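Capítulo 8
Contar, separar, arrumar: a noção de conjunto

Toda a gente já praticou teoria dos conjuntos, em geral de mau humor e com a loiça por guardar. Knut Harms, cujo manual serviu a várias gerações de alunos em Brerkside, chamava-lhe «a matemática de quem abre um armário». Tinha 1,103 exercícios, quase todos sobre armários.

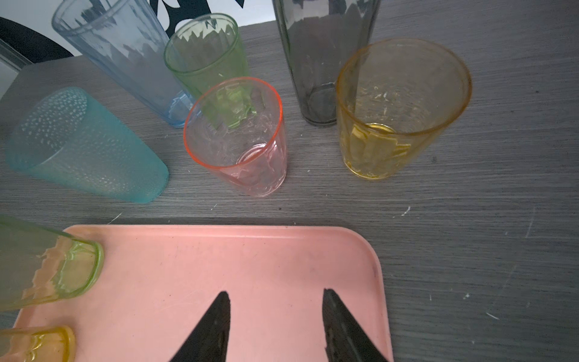
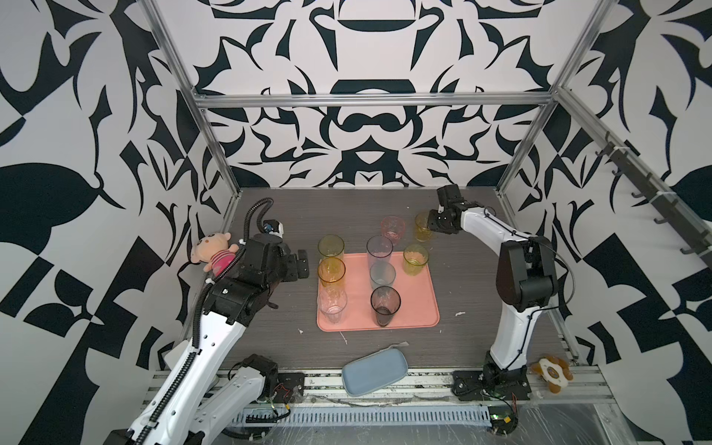
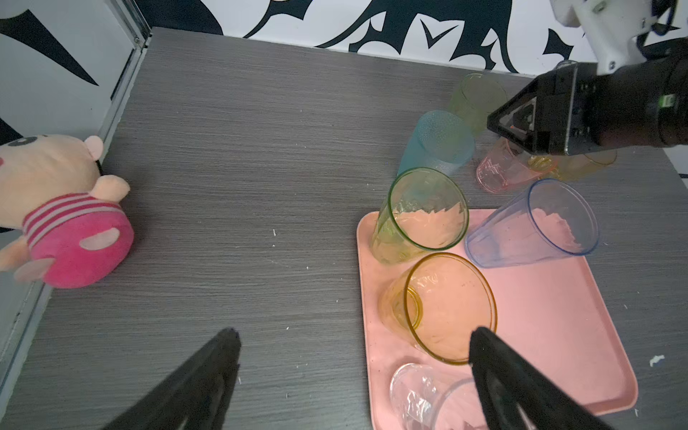

Um conjunto fica definido quando sabemos dizer, de qualquer objeto, se lhe pertence ou não. «Os copos bonitos» não serve, como descobrirá quem tentar pôr duas tias de acordo. «Os copos pousados no tabuleiro» já serve, e a posição deles é indiferente: na terceira fotografia, o copo amarelo-âmbar está tombado e pertence ao conjunto com o mesmo direito de um copo em pé. A ordem também não conta. Quem gosta de filas terá de esperar pelas sucessões.

Neste capítulo veremos a pertença, a inclusão e o conjunto vazio, que costuma causar mais discussões do que os outros todos. Os exercícios começam na página 74. Waltraud Lindemann, que os reviu, recomenda lápis.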